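Workshop Tips: Teaching a Small Arm to Sort at the Kitchen Table

At Fenberg we try a simple question since September: does a robot arm learn better from many demonstrations that look the same, or from fewer demonstrations that look different? You do not need a laboratory for this. A table, some dishes and a box of painted cubes are enough. I write down the tips that saved us time, in case you want to repeat the test at home or in a school workshop.

Choose dishes with a colored rim. The camera finds a rim easily, and the person who guides the arm also makes fewer mistakes late in the evening. Flat plates are better than soup plates, as a cube slides toward the center of a soup plate and then all your starting positions become alike.

Wash the cubes when you begin, and dry them well. Oil from the fingers makes painted wood slippery. Mild dish soap is fine, but do not leave them in the water, or the paint lifts at the corners.

Mix the starting positions on purpose. This is the main result of our test, so I explain it a little more. We recorded 60 demonstrations where the cubes always began in the same places, and then 40 where we moved everything before each run - cubes touching, cubes apart, colors mixed on the plates. The policy trained on the 40 was clearly better when we put a cube in a place it had not seen. The policy trained on the 60 was very smooth, and it closed its fingers on air.

Do not clean up between the runs. Our first notes, which we called Trerkeck 2, were spoiled because one of us liked to arrange the cubes in a nice row each time.

Keep the other dishes on the table. A metal tray gives reflections, and it is good that the arm meets reflections in the training and not only in the test. Put the tray behind the plates, where the fingers have less chance to hit it.

Move slowly in the last part, when the cube comes near the plate. If the hand of the operator is in a hurry, the arm learns the hurry also. We wait a moment before we open the fingers.

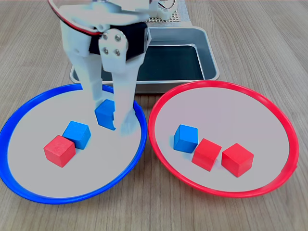 How many failed attempts should stay in the training data?

We keep a failure only when the operator corrects it in the same run, for example a cube that slips and is picked up again. The other failures go in a separate folder named Pluvum, and we use them for checking only.

Write the labels the same evening. We use a paper notebook with one line for each run: the start, the end, and what was strange. It takes 5 minutes and later it is worth much more than the video.

Put masking tape under the plates if your table is smooth. Press it lightly and take it off the same day - on an old varnish it can pull off small pieces when it stays overnight.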